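Part 3: Checking the signatures on your petition

By now you should have your sheets back from everyone in Purndale who was collecting. I've run three of these, and this is the part where I've lost the most names, so go slowly.

1. Sort the sheets by collector. Raelene Maihi and I write our initials in the top right corner – you can use anything, as long as it's the same on every sheet.

2. Check that the full wording of the petition is printed on each page. If it's missing, put that sheet aside. Don't write it in afterward!

3. Go down the address column. We need 2,000 valid names for the council to put it on the June agenda, and a line with no street address won't count.

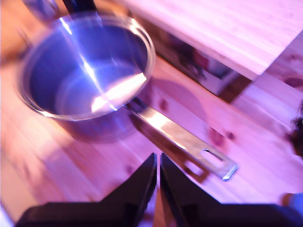
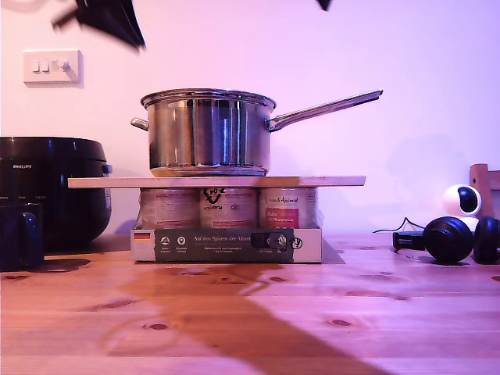

Stainless steel saucepan, two views

4. Look for people who signed twice. Last time I found 49 doubles, mostly folks who'd signed at the Bruklow market and again on McAlister Street. Cross out the second one with a single line and initial it.

5. Number the good sheets in the bottom corner. You get 15 lines to a sheet, so expect a big pile (mine came to 104 sheets before I'd pulled the bad ones).

Note: A shaky signature is fine. Leave those for the clerk to decide.

Caution: Never fix a name or fill in a zip code for somebody, even if you know them well. That can get the whole sheet thrown out.

When the pile is numbered, go on to Part 4, Handing it in. The front desk closes at 4:30.

Heather Maihi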